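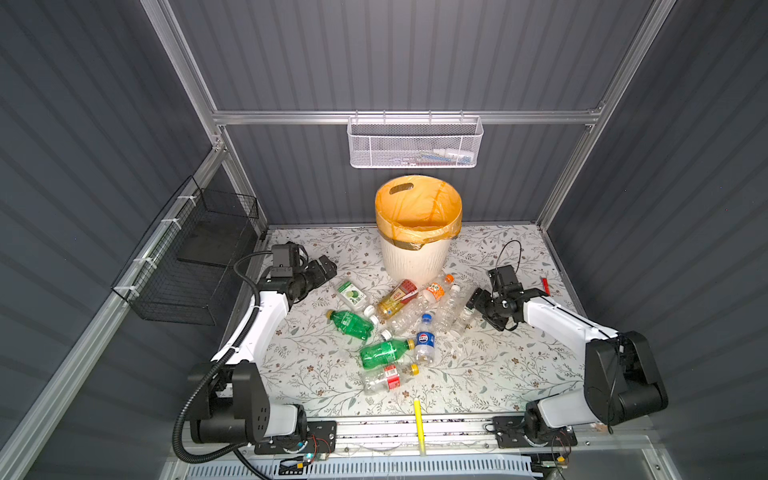
About Meltiseo

Meltiseo collects and sorts empty drink bottles from small workplaces, schools and clubs in Fesik and the villages near it. We also teach people how to do the first part of the sorting themselves, at a table, with their own bottles. We are a small company and we like to explain our work in a simple manner, so this page is a little long.

How we began

The first idea of Meltiseo came from an office kitchen. In this kitchen there was one bin for everything, and beside the bin there was always a row of plastic bottles, because people did not like to throw them in with the tea bags but did not know where else to put them. In the evening the cleaner put all of them in the same sack. We thought that this was a pity. The people had already made half of the effort.

We began in March with one van, which was borrowed, and with a list of 6 workplaces which agreed to try. We gave each of them a bin and came once in a week to empty it. Today we visit almost 200 places. The van is now our own.

Our first room was on Nkuna Street, above a shop for bicycle parts. It had a narrow staircase, and to carry full bags up this staircase in summer was a good exercise. We still use Nkuna Street for the office and the telephone. The sorting moved to the ground floor of the old Cledeck building, where the door is wide and the van can come close.

What we collect

We take plastic drink bottles of all ordinary kinds: water, tea, fizzy drinks, juice, and the flavoured waters which have become so popular. They can be clear, green or white. The size is not important for us, as long as the bottle goes into the bin without force.

Caps can stay on. Many of our customers ask about this, because they have heard different advice in different places. For our collection the cap should be screwed on the bottle. A cap alone is small and is easily lost at the bottom of the bag.

Labels can stay on too. It is kind of you to remove them, but please do not spend your lunch break on it.

We do not take glass, cans, cartons or bottles from cleaning products. Please also do not put in bottles which still have drink inside. A quarter of a bottle of sweet tea is enough to make the whole bag sticky, and we have all smelled this bag.

The bin and the bag

Every place gets from us a white bin with ribbed sides and an orange-yellow bag. We tried several colours of bag in the first year. The black ones were mistaken for general rubbish and went out to the street on the wrong morning. The transparent ones looked untidy, and one school told us politely that the parents had commented. The orange-yellow bag can be seen from across a room and until now no one has thrown it away by mistake.

The bag has a handle hole cut in it. When you put in a new bag, fold the edge well over the rim, all the way round, so that the hole hangs on the outside. If it sits inside, the bag slides down after the first few bottles and then someone must reach in and pull it up again. On our own bins we have a band just under the rim, and the bag should be folded as far as the band.

A full bag holds around 30 bottles if they are put in as they are, and more if they are pressed flat. You are free to press them or not. Some people find it very satisfying, others say that the noise disturbs the telephone calls.

The table lessons

Since our second year we also give lessons. We call them table lessons, because everything happens at a table. They are for school classes, for new office staff, for senior clubs, and for anybody who invites us and has a table to offer.

The lesson is not complicated. We cover the table with a cloth, stand the bin at the back and put a mixed pile of bottles in front of it. We leave the bottles lying over each other, the way they are after a meeting or a birthday. Then we clear the table together, one bottle after the other, and talk about each one. Is it empty? Is the cap on? Does this one go in the bin, or is it one which we do not take?

The cloth was at first only a practical matter, as the old tables at Nkuna Street had a surface full of scratches. We bought a pale one with leaves and small flowers on it, and we noticed that people became more relaxed. It looks like a kitchen table at home, and at home is where most of the bottles are emptied after all. Now we have several cloths and the leafy one is the favourite. It is washed often.

The bottles for the lessons are chosen with some care. We like to have different shapes and colours of cap, and always at least one bottle without label, because it is then that the discussion begins. Small children usually want to start with the green bottles. Adults start with the nearest one.

A lesson takes less than an hour. We ask for a room with enough light, a table which does not move when you lean on it, and a place to wash the hands afterwards. You do not need to prepare any material. If you would like to bring bottles of your own, we are glad, but please rinse them before.

Our workroom at Cledeck

The Cledeck building was a packing hall for seed and garden goods, and there is still a good smell in the back corridor when it rains. We rent the ground floor. The big sorting is done on the side of the street, and on the other side we have a workroom with tables, where we prepare the lessons and try new bins and bags before we send them to you.

We are a little strict about the tables. What is needed in the work stays on the table, and what is not needed hangs above it or beside it. For this we use wire baskets. They are light, you see at once what is inside, and the dust falls through. In the evening the baskets beside the tables should be empty, and mostly they are.

Visitors are welcome in the workroom in the afternoon, after 2 o'clock, if they write to us first. In the morning the van is unloading and there is not much space to stand.

What happens with your bottles

When the bags arrive at Cledeck they are opened on the long table and looked through by hand. We take out what does not belong there. This is mostly cartons and paper cups, sometimes a spoon, and one time a set of keys, which we could return. The bottles are then divided into clear and coloured, pressed and tied into bales. A recycling works fetches the bales from us when we have enough for a full load.

We are often asked what becomes of them after this. We can tell you only what the works tells us, and it is different from one load to another. We prefer to say this openly than to promise you that your water bottle will be a jacket.

What it costs

The bin is lent to you without charge for as long as you are our customer. You pay for the visits, and the price depends on how often we come and how far you are from Fesik. Schools pay half. The bags are included, also the extra ones which you ask for before a party.

The table lessons are free for schools in Fesik. For companies there is a fee, and this fee pays for the school lessons. Last school year more than 400 pupils cleared a table with us.

Working with us

From time to time we look for people to help with the driving, the sorting or the lessons. It is useful if you are patient and do not mind gloves. Experience is not necessary, we will show you everything, also the folding of the bag – there is a right way, and you will learn it on the first morning. Open places are announced on the noticeboard at the Nkuna Street office and on the news page of this website.

How to reach us

The office on Nkuna Street is open in the mornings. You can also use the form on the contact page, and we will answer within a few working days. If your bin is full before the planned visit, please telephone and do not write, so the driver hears of it the same day. Tie the full bag at the handle, put it beside the bin and start a new one. We always leave a spare bag under the one in use.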